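June
Posted by Felista Obura

Call for participants: moving back in with a parent after a breakup

The Sorkby Relationships Project is looking for adults who have moved back into a parent's home after a marriage or a long relationship ended. We want to hear how it is going, what changed between you and your parent, and what you have told people about it. The study is run from our office on Brurkgate and is open to anyone who lives in the Sorkby or Orken area.

Most of what gets written about breakups deals with the two people who split up. We are interested in the house you went to afterward. Some people go back to the same bedroom they had in high school. Some end up on a couch in an apartment their mother moved to years after they left home. Some bring children with them, or a dog, or a truckload of furniture that has to go in the garage. Parents may be glad, worried, angry at the former partner, or still on good terms with the former partner, and that can make dinner difficult.

Siwan Foulkes started the project after interviewing divorced men and women for an earlier study about money. Many of them kept coming back to the months they had spent at a parent's house, even when the questions had nothing to do with it. She set those parts of the interviews aside and this study grew out of them.

Who can take part

You can take part if all of the following are true:

You are an adult.
You lived with a spouse or partner and that relationship has ended, whether or not there was a legal divorce.
You now live with a parent, stepparent, or the person who raised you, and you moved there because of the breakup.
You live in or near Sorkby or Orken.
You can talk and write in English. If you would prefer to be interviewed in Arabic or Mandarin, tell us. Hanan Abu Hammour and Lihua Kong do interviews in those languages, and diary entries in either one are fine too.

It does not matter who ended the relationship or why. It does not matter whether you were married, what gender you or your former partner are, or whether you are seeing someone new. You can be in your first week back home or well into your third year. If you moved out of your parent's house already, you do not fit this part of the study, but send us your name anyway. We may do a follow-up with people who have left.

We do not ask both members of a former couple to take part. If your former partner has already signed up, we will not tell you so, and we will not tell them about you. We would simply let you know that we cannot place you this time.

What you would do

The study lasts 8 weeks. It starts and ends with an interview, so there are 2 interviews in all. The first is about the relationship, the move, and what the household was like when you got there. You do not have to give a full history of the relationship. A lot of people find they want to, and there is time for that, but a short version is enough for us. The last interview looks back over your diary and asks what has changed, if anything.

In between, you write one diary entry a week. An entry can be up to 700 words, and many people write much less. There is a short list of prompts if you want them. Past prompts from our test run include: who cooked this week, a conversation you avoided, something your parent said about your ex, where you go when you want to be alone, what you told someone who asked for your address. You can ignore the prompts and write about whatever happened.

Entries can be typed into our web form, sent by email, or written by hand and dropped off. You can also leave a voice recording and we will type it up. Spelling and grammar do not matter to us. Please do not use an entry to ask for urgent help, as we read them once a week and could miss it.

Interviews can be in person at Brurkgate, at the library in Orken, or by phone or video. We do not interview people in the home they share with their parent. During the test run it was hard for people to speak freely with a parent in the next room, and the same goes for video calls, so please think about where you would sit. A parked car is fine as long as you are alone in it.

We will not contact your parent. There is a separate study with parents planned for later, run by Kourosh Moradi, and nobody will be recruited for it through their son or daughter without both agreeing.

Payment

Participants who finish the study receive $368. Part of it is paid after the first interview and the rest after the last one. If you drop out midway you keep what you have been paid and you will be paid for each diary entry you have sent. Bus fare to Brurkgate or the library is refunded on top of this. Bring the ticket or a screenshot.

If you receive benefits, check whether this payment has to be reported. We can give you a letter stating the amount and the dates but we cannot advise you on the rules.

Child care is available at Brurkgate during interviews if you ask for it when you book. It is in a room down the hall from the interview room. Tell us the ages of your children and any allergies.

Privacy

Your name is removed from your interviews and diary entries before anyone outside the interview team reads them. We also change the names of children, parents, former partners, employers, and streets. We ask you to pick the name you want us to use for you. If you don't pick one, we will.

Short quotes may appear in reports and in talks. You will be sent any quote of yours before it is used and you can say no to it. You can also ask for a whole entry to be deleted at any point up to the final interview. After that the material is combined and we may not be able to take it out.

There is one limit. If you tell us that a child is being hurt, or that someone is in serious danger, we may have to pass that on. We would talk to you first if we could. This is explained again on the consent form and your interviewer will go over it before you sign.

Before you apply

Some people find that writing about a breakup every week makes it feel closer again. Others say they looked forward to it. We can't tell in advance how it will be for you. If you are in the middle of a custody hearing or a property dispute, ask your lawyer before signing up. Diary entries are private to the study, but a lawyer can tell you what could be requested by a court.

If the relationship you left was violent and your former partner is looking for you, please say so in your first message or call us. We will set up contact in a way that is safe for you, with no letters to the house and no messages left on a shared phone.

The interviewers are not counselors. Each participant gets a list of local counseling services at the start, including ones with evening hours and ones that charge on a sliding scale.

How to apply

Fill in the short form on the project page or write to the office and ask for a paper copy. We need your first name, a way to reach you, the best time of day to call, when you moved back, and who lives in the house. A sentence or two is plenty. Please don't send your story yet.

Felista Obura reads the forms and will call you for a short conversation, usually in the early evening. The number shows up as private. If somebody else picks up she will not say what the call is about and will try again another time. She can answer questions about payment, child care, and scheduling. Questions about the research itself go to Siwan Foulkes.

The form stays open through the end of June. First interviews will be booked as places are filled, so people who apply early may start before the form closes. Everyone who applies will get a reply, including those we cannot place.

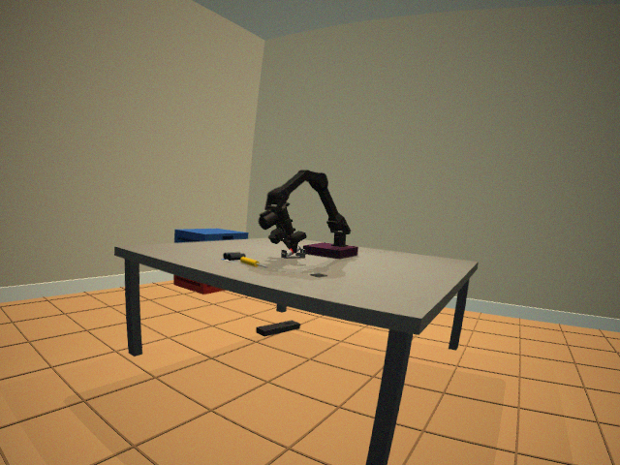
Robot arm on a light gray table. Computer rendering.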